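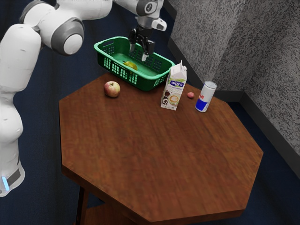
4. Loading a new nav database (Stirnell 2 display units)

Applies to Stirnell 2 units with software 8 or later. If your unit is older than that stop and read Section 9 first, the card format is different and the unit will reject it.

Read the whole section once before you start. Takes up to 182 minutes if both units need a full load, and you can't walk away from it in the middle.

What you need

Loader card, the gray one. Not the blue one, blue is for charts.
Ground power cart, or a known good battery plus a charger. Cart is better.
The database letter with the cycle number on it.
Aircraft logbook.
Small flat screwdriver for the card door on the co-pilot side.

CAUTION: Do not load on battery alone. If bus voltage drops during the write the unit goes to a red screen and has to come out of the panel and go back to Cloltden.

CAUTION: Aircraft on the ground, parked, chocked, engines off. The load menu is locked out with weight off wheels but it is NOT locked out during taxi.

4.1 Before power up

1. Check the cycle number on the card against the letter. If they don't match, don't use the card. Call for another one.
2. Pull the AUTOPILOT and FLT DIR breakers. Collar them.
3. Connect ground power. Wait for the voltage to settle.
4. Avionics master OFF.
5. Open the card door on the pilot side unit. Push the old card in to release it, then pull it straight out.
6. Put in the loader card, label facing left. It clicks. If it doesn't click it's upside down.

NOTE: Earlier copies of this guide said label facing right. That was wrong. Pages dated before Thursday, February 21, 2002 should be thrown out.

4.2 Loading the pilot side

1. Avionics master ON.
2. Hold MENU and ENT together until the maintenance page comes up. Let go.
3. Turn the big knob to DATABASE. Press ENT.
4. Screen shows the old cycle on top, new cycle underneath. Check the new one agianst the letter again.
5. Turn the small knob to LOAD. Press ENT, then ENT again to confirm.
6. Wait. The bar stops at the halfway mark for several minutes — this is normal, the unit is erasing. Leave it alone.
7. When you see LOAD COMPLETE press CLR. Unit restarts by itself.
8. Unit should come back to the normal start page with the new dates. Write them in the log.

If you get CARD ERROR: avionics master off, take the card out, look at the contacts, wipe with a dry lint free cloth, try again. Two tries only. After that it's a bad card.

If you get CRC FAIL: don't retry. Write down the four digit code and call product support. Ask for the Stirnell desk.

If the screen just goes dark: wait a full ten minutes before touching anything. Sometimes it's only the dimmer resetting. Turn the dimmer up first. Really.

4.3 Loading the co-pilot side

Same as 4.2 with these differences.

1. Card door has a screw. Half a turn to open, don't take it all the way out, it will end up under the floor.
2. Unit asks COPY FROM OTHER SIDE? Answer NO. Copy works but it skips the terrain file, and you get a mismatch flag on the first flight. Fix is promised for the August software.
3. Load from the card as before.

NOTE: On aircraft with the Gorkard radio stack the co-pilot unit restarts twice. Wait for the second one before pressing anything.

4.4 Cross check

1. Both units on. Go to the STATUS page on each.
2. Cycle dates must be the same left and right.
3. Pick a waypoint near your home field. Call it up on both sides. Lat/long must match to the last digit.
4. Enter a route of at least 700 nautical miles with one airway change in it. The unit should draw the whole line with no gaps. A gap means the airway file didn't load, go back to 4.2 step 3.
5. Push in AUTOPILOT and FLT DIR. Remove collars.
6. Run the autopilot self test. No flags.

CAUTION: Don't release the aircraft with one side on the old cycle, even for a VFR ferry flight. The units will argue and the autopilot may drop out with no tone.

4.5 Finishing up

1. Avionics master OFF, loader card out, both doors closed and the screw snug.
2. Disconnect ground power.
3. Log entry: cycle number, both serial numbers, your name and certificate number.
4. User waypoints are kept through a load but custom holds are not. Tell the crew so they can re-enter them.
5. Send the loader card back in the padded mailer, attention Heather MacLeish, Cloltden product support. Cards not returned get billed.

Operators on the Okafor subscription plan get a fresh card each cycle and don't need to wait on the return. Everybody else, the next card ships when the old one is in.

Go to Section 5 for chart loading — blue card.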